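Projects > Household Containers Reuse > Progress Reports

25 Apr 2020
By Melur Nugroho

Progress report to the Tuhumury Fund: container cleaning and reuse, Gallcombe

This report covers the second period of the grant. The work is on schedule and we are not asking for any change to the budget.

Collection

Households in Gallcombe and Plarside have handed in 673 containers so far. Most are plastic bottles and small jars from bathrooms and kitchens. Purnthorpe has not started yet and will join in July. Bags are left closed for a week before they are opened and sorted.

Cleaning

Cleaning is done by hand at a table. Outsides are wiped first, then the neck and shoulder, where old product tends to collect under the cap. The base is done last. We tried soaking in the first period and dropped it because paper labels came apart and stuck to everything else in the tub.

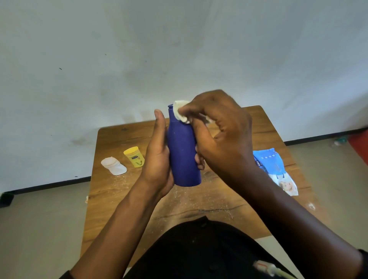
Wiping the neck of a blue bottle with a tissue. A small yellow jar is also on the table.

Tissue is fine for dust but it sheds on anything sticky. Cloth holds up better and can be washed, so I have moved part of the supplies line over to cloths. The cost is about the same over a full period. Scuffs do not come out with either one and we have stopped spending time on them.

Sorting

A container with its cap and a sound rim goes to the refill shelf. A container with no cap or a damaged rim is set aside for cutting down into seed pots and scoops. The second group is larger than we planned for. I would like to spend the remaining 200 dollars in the tools line on better shears. 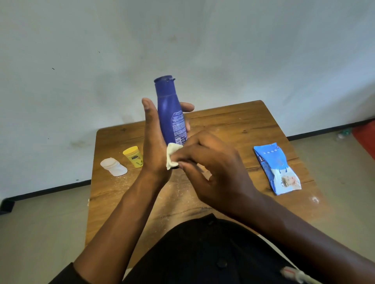 Cleaning the lower part of an uncapped bottle. The rim is torn.

Labels are still the slowest part. Printed ones stay on unless the refill would be confusing, in which case we cover them with a plain sticker.

Next period

- Start collection in Purnthorpe
- Finish the 22 bags still waiting in Plarside
- Buy shears, if approved
- Send refill shelf stock to Gallcombe

Comments (2)

gallcombe_reader
Do you take pump tops without the bottle? I have a drawer of them.

Melur Nugroho
Yes, please rinse them first and put them in a separate bag.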